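Tables and Tops: the Kitthorpe workroom gallery

Skip to main text
Home | Workroom | Gallery | Notes on care | Find us

Gallery: table tops

The pictures and notes on this page come from the shared workroom at Kitthorpe. The room has been in use for 16 years, first as a sewing room and now for whatever needs a large flat surface: cutting out, wrapping, bookbinding, jigsaw puzzles, model railways and the annual seed packing. Groups often ask what the tables are like before they book, so the gallery is arranged by surface. Click on a heading to go back to the full list.

The notes were put together by Estíbaliz Escobar, with corrections from several of the regular groups. If something here is out of date, leave a comment at the foot of the page and it will be changed.

Booking details are on the Find Us page. The side door is open from nine in the morning. Please don't use the front steps for moving furniture.

Pale tops

The pale tops are the ones most people ask for. They were bought from Lorente when the old trestles were given up, and they have been sanded back twice. Thread, pins and small screws show up well on them, and so do ink and beetroot.

We don't use a coloured stain on these. The finish is a clear hard oil, put on thinly with a lint-free cloth and wiped off after a quarter of an hour. Two coats are enough for ordinary use. A third makes the surface slippery for paper, as the bookbinders found out in May.

The grain is fine and close together and runs the long way. When you wipe down, go with it. The same applies to sanding out a scratch, which you should only do if you have asked first.
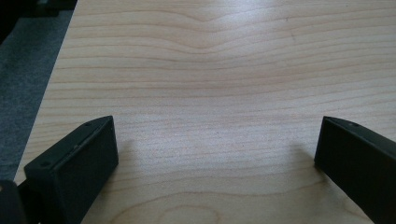 Yaw Ansah wrote to say that he oils his own table at home once a year and thinks twice is too often for a room with the heating on low. He uses the Dusten oil, thinned a little for the first coat, and leaves it overnight with the window open. He also asked whether we had tried soap flakes instead of oil, as his table was soaped for years before he had it and the wood stayed lighter.

We have tried soap, on one top only. It did stay lighter, but it marked whenever a cup was put down and had to be done again every few weeks. For a kitchen table in a house with one or two people it would probably be fine. For a room where 32 people may come through in a day it was too much work, and we went back to oil the following winter.

If you are doing this at home, lay used oil cloths out flat in the open air to dry before you throw them away. Don't leave them in a heap. They can heat up and catch fire.

Marks and what to do about them

Pencil. Use a soft white rubber, lightly. Pink ones leave a smear.

Water rings. Most of these go by themselves in a day or so. If one doesn't, rub a little of the oil over it and leave it until the next morning.

Ink. Blot it straight away and tell whoever is looking after the room. Please don't scrub it with a scouring pad — that takes the finish off and leaves a dull patch bigger than the ink was.

Glue. White glue can be lifted with a plastic scraper once it has gone rubbery. The scrapers are in the drawer marked Sturkham, which is the name of the firm that made the drawers and has nothing to do with what is in them.

Candle wax. Let it harden, scrape gently, then wipe. No irons.

Cutting mats

Knives must be used on a mat. There are 3 large mats in the tall cupboard, and they are kept flat, as rolled mats don't lie down again properly. The green one has a slight curl at one corner and is best kept for paper.

Rotary cutters are allowed on the mats too, with the guard closed whenever the cutter is put down. The quilters bring their own mats and are happy to lend them if asked.

Hot things

Glue guns, soldering irons and teapots all need something underneath. Cork squares are by the sink. The pale tops take heat badly and the mark goes deep, so it can't be wiped away afterwards.

Moving the tables

Lift, don't drag. It takes two people for each table, one at each end, and the nearer leg to the wall has a foot that unscrews if it is turned by mistake. Check it before you load the table up. If one rocks, the foot is usually the reason.

At the end of a session the tables go back where they were. There is a plan on the inside of the cupboard door, drawn before the radiator was moved, so ignore the part by the window.

Still to add

Notes on the dark tops, which are away being repaired.
The folding table from the landing.
Stool heights, for the two groups who asked.

Comments on this page are read weekly.

Back to gallery list | Next: shelves and cupboards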